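Student Work > Design and Society > Reports

Paper cups in the Galau canteen
Report by Ashwin Suvarna

I chose this subject when I saw how quickly the bins in our canteen become full. The aim was to learn why students take a paper cup when they could bring their own mug.

In September I gave a short questionnaire to students in two buildings, Kement and Wogan. I handed out 200 sheets and received 74 back. The question most people left empty was the one about washing. I think it was badly worded, and I would write it again in another way.

Many students wrote that they own a mug but leave it in their room. In Wogan there is no sink near the tables, so a used mug must go back into the bag. One student wrote, "I do not want tea on my notes." The canteen takes 5 pence from the price if you bring a mug, but the sign is small and stands behind the till.

I also spoke for 20 minutes with the manager of the Pirunus café. She would like to lend mugs for a small deposit, but she has no space for drying them. 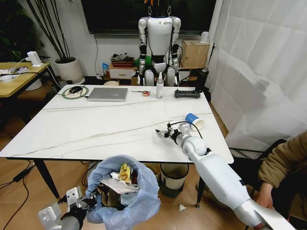
The deposit would have to be low enough that first-year students also agree to pay it.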